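Equipment Notes: The Wisero Two-Arm Packing Kit

The Wisero kit went on the price list in December, and enough members have asked about it that we asked Jolene Faulkner to spend a week with one and write up her notes. She runs returns and repacking for a shoe wholesaler and has no connection to the vendor. What follows is condensed from her log, with additions from Lucie Pelletier, who handles integration support at Cluvar, the distributor.

The kit is sold as a package: two arms, a two-finger parallel gripper for each, a wrist camera, a handheld controller and a stop box. Cluvar also sells a setup service, billed separately. The buyer supplies the table. The arms are meant for light handling around cartons: opening flaps, moving tissue, placing goods, closing lids. Rated cycle life on the finger pads is 200 hours of contact work, after which the pads are replaced as a pair.
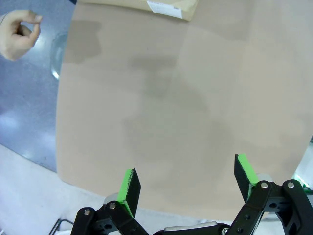
Finger geometry is the first thing to check against your own product. The linkage keeps the pads close to parallel through most of the stroke, but the outer bars swing wide when the fingers open. In a short-walled carton this matters. Faulkner found that an approach along the long axis of the box cleared the walls, and an approach across it did not always do so. She ended up turning the box on the table to suit the arm and wrote the angle into the work instruction.

Pad wear was visible early. The pad material grips coated board and leather well. It grips tissue paper too well: a single sheet will lift, but two sheets tend to come up together. Pelletier's advice is to reduce the closing force in the controller menu before changing anything else, and to leave the pads alone. Aftermarket pads from Skallis fit the same mount. They were not tried.

Teaching is done by demonstration. An operator performs the packing step by hand at the table, then repeats it with the arms under manual control, and the software builds a motion from the recorded passes. The manual asks for five passes per step. Faulkner recorded more for anything involving tissue, which never lies the same way twice. Steps that involve only rigid goods needed no extra passes.

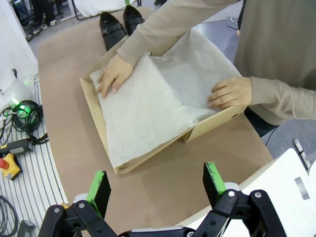 Lining a shoebox by hand, with a pair of black shoes at the back of the table.

Over the week the log shows 1,126 attempted steps, of which 904 were completed without an operator stepping in. Most of the remainder were tissue steps. Placing a shoe was dependable once the box was located. Folding the sheet back over the goods was the weakest step, and she would not put it into production as supplied. The log does not separate pad slip from camera error, so no breakdown is given.

Cable management needs attention. The arm and controller cables are generous in length and come without a tray or clips. Allow shelf space beside the table for the coils, and keep the stop box where the operator can reach it without leaning over the work. Cluvar will supply a bracket set on request. It is not in the standard carton and does not appear on the quote unless you ask.

The two-arm mode is the main reason to consider this kit over a single-arm unit. One arm can hold position over the box while the other works. Collision checking between the arms is on by default and is conservative; it will halt both arms with clearance to spare. The margin can be reduced in software. Faulkner left it at the default for the whole test.
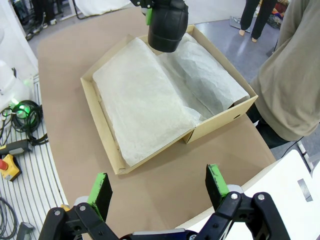
STEINARSDÓTTIR WORKS, Friday

Closing remarks from the log. Documentation is adequate for installation and thin on fault codes. Two codes that came up repeatedly are not in the printed manual, although Pelletier was able to explain both by phone. The next manual revision is supposed to list them.

For shops that pack rigid goods into open cartons, the kit can be evaluated as supplied. For shops with tissue or other loose lining, ask for a trial with your own material and record the results by step. Trial requests go to Cluvar directly. Mention this newsletter if you want a copy of the step log sheet Faulkner used.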